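Platbridge grasstrack gets its sidecars back

3 June 2021

14 shares | 6 comments

If you've been missing the sound of sidecars going round a field, I've got good news for you. Platbridge are running a full grasstrack meeting this month, and the sidecars are on the bill again after sitting out last season along with the rest of us. I had the entry list sent over last night and I've been grinning at it ever since.

The meeting is at Bendora, the big sloping field on the hill road out of Platbridge, and not at the old site by the river. I know that'll upset a few people (I loved the old site, burger van and all) but it floods, and the last time I went I left a welly in it. Bendora drains well, and you can see nearly the whole lap from the bank if you get there early enough to bag a spot.

The track itself is a 400 metre oval, a bit tighter at the bottom end than the top. I walked it in May when the grass was still being cut and rolled, and what struck me was how much the exit of the second bend falls away. The solos won't mind too much. The sidecar passengers are going to have their hands full there, and I'd stand near it if I had to pick one place for the whole afternoon.

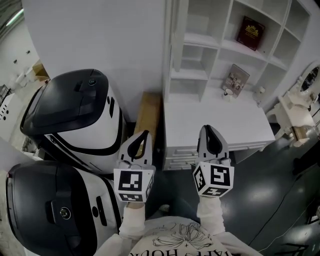 Hand-held grippers with marker cubes, and white robots over to the left.

So who's riding? The solo classes have 28 confirmed out of 30 places, so if you've been dithering about putting your form in, stop dithering! There are another 19 crews down for the sidecars, right-hand and left-hand together, which is a cracking turnout for a club this size. The youth classes have their own sheet and I haven't seen it yet, but I'm told the little automatics are full.

The crew I'm most looking forward to is the Usen outfit. They had a new chassis nearly ready before everything stopped, and it's been sitting under a cover ever since with a race number on it and no race to go to. They took it out for a practice in May and I went along to be nosy. It looked very quick down the straight and rather lively everywhere else, but they'd only just started playing with the tyre pressures, so I wouldn't read too much into that. By the end of the day they were holding a much tidier line on the way in and smiling a lot more.

Berrada Racing will be there as well, with bikes in both of the bigger solo classes. They've always gone well on a hard, dry track and they've always moaned when it's soft, so I imagine they're watching the forecast as closely as I am. At their best they're lovely to watch out of the gate, very calm, hardly any wheelspin, gone before anyone else has sorted their feet out. I'd have them as favourites if it stays dry. If it rains, all bets are off and I'll be putting my money on one of the locals who grew up riding in the stuff. 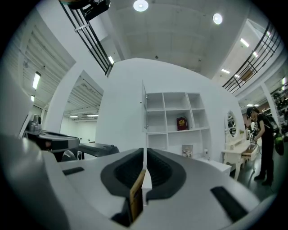
Close up on the black finger pads, with a thin tan piece held upright between them.

A few practical bits before you all message me. Tickets have to be bought in advance this time. There's nothing on the gate, so please don't drive out there hoping, you'll only be turned round in the lane. The club says you'll get an email with a parking area on it and you should stick to the one you're given, even if your mates are in the other one. Dogs are fine on leads. Bring your own chairs, as there aren't any straw bales to sit on this year and the bank gets hard on the backside by the third heat.

The paddock is closed to spectators, which is a real shame. Wandering about between the vans with a cup of tea is half the fun for me, and it's how I got hooked on all this in the first place. There'll be a parade lap of all the sidecars before the first race instead, slow enough to get a decent photo, and the crews will park up on the infield for a bit with the engines off. I'd rather have the paddock, but I'll take it.

Racing should start straight after lunch, with practice in the morning. The running order has solos first, then sidecars, then youth, and round again until the finals. There's been some grumbling about the youth finals being put last, when the light's going and the kids are tired, and I do see the point. The club has said it'll look at swapping them if the meeting runs late. I hope they just swap them anyway.

If you fancy helping out, they're still short of flag marshals on the top bend. You don't need experience, you get a briefing and a lunch, and I can tell you from having done it that it's the best view in the place. Drop the club a message through their page and they'll get back to you.

I'll be on the bank by the second bend exit with a flask and far too many sandwiches, and I'll put the results up on here the same evening if my phone gets any signal up there. Last time I had to drive halfway back to Platbridge before anything would send.

14 shares
6 comments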